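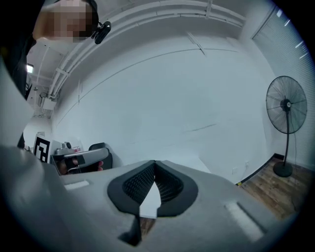 By Anca Barbu | May
60 shares | 6 comments

How to test whether a machine can do a chore yet

Demo videos say little about whether a robot can handle a given job in your home or shop. The procedure below takes one afternoon and produces a result you can compare with later tests.

1. Pick one chore with a clear end state. "Fold the towel in thirds" works. "Tidy the room" does not.

2. Do the chore by hand with a two-finger gripper tool. If a person cannot finish with that tool, a robot with the same fingers will not finish either. Stop and change the tool.

3. Check the finger pads. Soft, textured pads help with cloth and smooth plastic. Wipe off dust before each set.

4. Run the robot 60 times. Move the object between runs, and change the lighting at least twice. Window blinds are enough for this.

5. Log each run as finished, finished with help, or failed. A human touch of any kind counts as help.

At the Waltholm shop, towel folding passed 3 sets in a row. Bagging loose screws failed in step 2.

60 shares | Posted in May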